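Kitchen walk-round, Dissanayake Pies, September 21, 2025
Checked by: Yamuna Lobo. Shift lead: Sándor Nyitrai
OK = fine, FIX = needs doing, N/A = not looked at today

## Receiving and cold storage

- [x] Back door seal. OK
- [x] Walk-in at 38 F on the wall dial, same on my probe. OK
- [ ] Walk-in shelf labels. FIX. Half the lard tubs have no open date. Sajib says they were all opened Friday but write it down please
- [x] Raw beef and pork on bottom shelf, nothing under it
- [x] Eggs. OK
- [ ] Reach-in by the pastry bench. FIX. Gasket split at the lower hinge side, same split I wrote up in February. Closes if you lean on it. Part ordered from Jumov, invoice 759, still waiting
- [x] Freezer. Frost on the fan guard, not bad yet. Defrost next slow day

## Pastry bench

- [x] Bench scrubbed before start, sanitizer bucket tested, strip in range
- [x] Rolling machine guard on and latched. Stops when you lift it, tried it twice
- [ ] Flour bin lid. FIX. Cracked corner, tape is NOT a repair
- [x] Scoops stored handle up
- [x] Crimpers and lattice cutter washed, air dried, no rust
- [ ] Hot water crust kettle. FIX. Handle is loose. Two screws, one is gone. Find out where it went before anybody fills pies from that bench

## Filling and cooking

- [x] Probe thermometers, ice water test, all read 32. OK
- [x] Pork filling cooked through, log filled in
- [ ] Cooling log, FIX. Chicken and leek has a start time and a two hour reading and then no six hour reading. Rezaul to talk to whoever had the late shift. If the number's missing the batch goes, and it went
- [x] Gravy held at 150
- [x] Allergen board matches the recipe cards. Mustard was missing off the ham one last visit, its there now

## Ovens

- [x] Deck oven 1. OK
- [ ] Deck oven 2. Runs hot at the back left, bottoms going dark. Sewwandi is rotating trays half way which works for now. Call the engineer
- [x] Gloves, no holes. Threw out one pair that was getting thin
- [x] Floor in front of ovens dry
- [x] Extinguisher tag in date, pin in, nothing stacked in front

## Staff and clothing

- [x] Hair covered, no rings, no watches
- [x] Clean shirt and apron at start of shift
- [ ] Hand sink by the dish area. FIX. Paper towels out again. Soap ok
- [x] Cuts covered, blue bandages in the box
- [ ] Street clothes on the dry goods shelf. One jacket, moved it. Hooks are in the hall!! 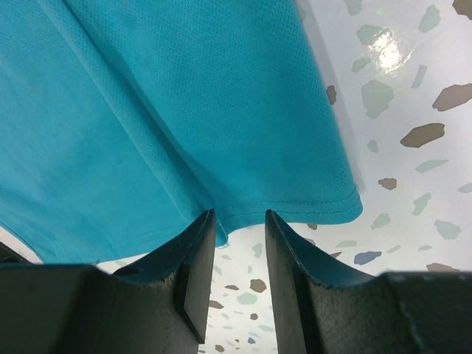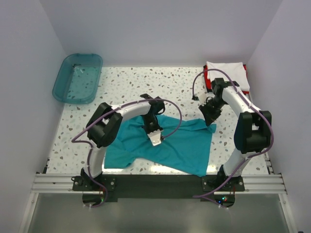 **Food Safety Team, Dissanayake Pies**

## Packing and front counter

- [x] Boxes off the floor
- [x] Label printer date right
- [ ] Label stock. FIX. Old ingredient list still on the steak and ale roll, the one from before we changed the suet. Bin the roll, dont just push it to the back
- [x] Hot case 145 top shelf, 141 bottom. Bottom is close, stir the stock around more
- [x] Tongs, one per tray
- [x] Sneeze guard clean both sides
- [ ] Delivery crates from Gutodia. Sticky inside, smelled of apple. Wash before they go back out

## Waste, pests, drains

- [x] Bins lidded, emptied at lunch
- [x] Bait stations, none disturbed
- [ ] Floor drain by the mixer slow again. FIX. Pastry scraps. Scrape bowls before rinsing, I will keep saying it
- [x] Fly screen ok

## Comments

Better than last time overall. Paperwork is what lets us down, the kitchen itself was clean and people knew their temps when I asked. Cooling log is the big one. Nothing gets boxed on a guess.

Kettle handle before Tuesday. Sándor has the screws on his list, if the Flomach rep has a whole new handle take that instead.

Sajib asked can the apple pies cool on the window side rack. Yes, if the window stays shut and they're off that rack by the time the pork comes out.

Open from this visit: lard dates, gasket, bin lid, kettle, cooling log, oven 2, towels, label roll, crates, drain. Initial next to each when done and leave the sheet on the clip by the walk in.

Y.L.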